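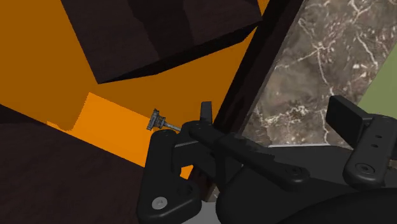 Gripper rules in simulated furniture interiors: gallery page
Thursday, September 15, 2022
Text by Torunn Björklund, checked by Tyra Dahlgren

The Ombridge rule set covers how a two-finger gripper may be driven inside cupboards, drawers and other furniture when the whole task runs in simulation. It was drawn up in March, after the Markton and Viklund groups found that their results could not be compared. Both had used the same arm model. One had counted a finger passing through a cabinet wall as a success, the other had stopped the run at first contact.

The rules apply to any run entered under the Zollenitz task list. They do not apply to real hardware, which has its own document and its own sign-off. Rule numbers are those of the second revision. Where a rule has changed since the first revision, the old number is kept and the text replaced.

Wrist view, small metallic part, orange interior
The part has a notched head and a thin smooth shaft. Rule 4 concerns parts of this shape: the grasp point is recorded on the head or on the shaft, never as the centre of the whole part. A record that gives only the part name is returned to the sender.

Notes to the picture

Rule 2, camera angle. A wrist view is stored as rendered. It is not levelled, cropped or mirrored before filing, even where the furniture edges run at a steep diagonal. Reviewers who need a level view should ask for the fixed room camera from the same run. Levelling by hand has caused left and right to be swapped in the finger labels, and the error is hard to find afterwards.

Rule 5, finger labels. Left and right are taken from the wrist view. The label follows the finger if the wrist turns during the run. Older Markton files use A and B; these are accepted until the next revision and then refused.

Rule 7, clearance. Collision checking stays switched on for every link of the gripper, including the linkage bars and the housing. It is common to check the fingertips only, as this is faster. Such runs may be kept for tuning but may not be entered. Panels, door edges and shelf faces are all treated as solid — a thin panel is given the thickness in the furniture file and no less.

Rule 8, approach speed. Inside a furniture volume the arm is limited to 20 mm per second. Outside it the ordinary limit applies. The change must be made before the first part of the gripper crosses the opening, measured from the housing or the fingers, whichever arrives first.

Rule 11, colours and materials. Strong surface colours and veined stone are permitted and are in fact wanted, as a policy tuned on plain grey rooms tends to fail elsewhere. The material list for each room is filed with the run. Changing a material between attempts makes it a new run.

Rule 12, shadow. The gripper housing may fall into shadow in the wrist view. Lights are not to be added for the benefit of the reviewer. If contact cannot be judged by eye, the contact log decides.

Rule 15, repeats. Each task is attempted 36 times with the start pose varied. All attempts are filed, including those stopped by the collision check. The random seed is written in the run header; the Viklund test room uses seed 1129 for its reference set and this should not be reused for entries.

Open points

Rule 9 (release height) is still under discussion. Viklund would like it given from the underside of the part, Markton from the fingertip. Until it is settled, state which was used.

Comments on the wording go to Tyra Dahlgren, with the rule number in the subject line.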